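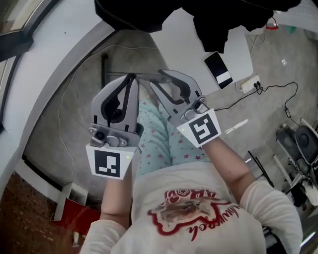

Two hand-held grippers, one in each hand

Print | E-mail

About Gramilholm Savings & Loan Fund

Gramilholm began at a kitchen table on Sorensen Street, where Vaughn Delacroix and a handful of neighbors kept coming back to the same complaint. A car needs a new transmission, or the furnace quits, and the only people in town who will lend you a small sum by tomorrow want it back in two weeks at a price that makes your eyes water. They thought a town like Trurulley could do a bit better for itself, so they pooled what they could spare and made the first loan, which was for $546 and paid for a set of tires and an alignment.

We've grown since then, though we still think of ourselves as small (and you'll still get a person when you call, usually on the second or third ring!). We make loans of up to $3,000 to people who live or work in Trurulley or Fundanen. You can take up to 48 months to pay, and you can pay early any time you like without a penalty. We don't roll loans over into new ones, and we won't ask for the title to your car. If your credit score is low, or you've never had one at all, please come in anyway, because we look mostly at your pay stubs and your regular bills and then sit down and talk it through with you. 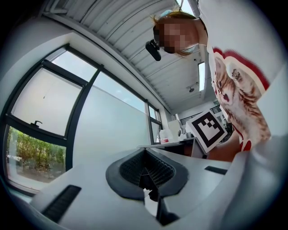
Gwendolyn Crenshaw wrote to us in April to say that what she remembered most was being shown the whole cost of the loan on one sheet of paper before she signed, and that she had taken the sheet home and compared it with an old payday contract she still kept in a drawer. She also told us our hold music was awful, and we have changed it.

Every loan comes with a savings account, and we ask you to put $10 a month into it while you're paying us back. The money is yours from the first day. Plenty of members keep it going after the loan is finished, and it does our hearts good to see a little cushion building up,
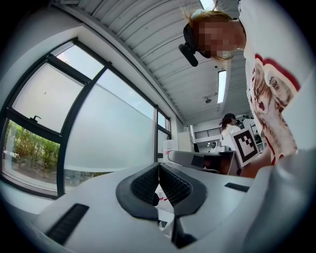
even when it gets spent on exactly the kind of surprise it was meant for. We also hold a free evening class on reading a loan agreement, open to members and anybody else who'd like to come, and you're very welcome to bring your own paperwork along, folded, crumpled or still in the envelope.

Page updated May 30, 2026

Print | E-mail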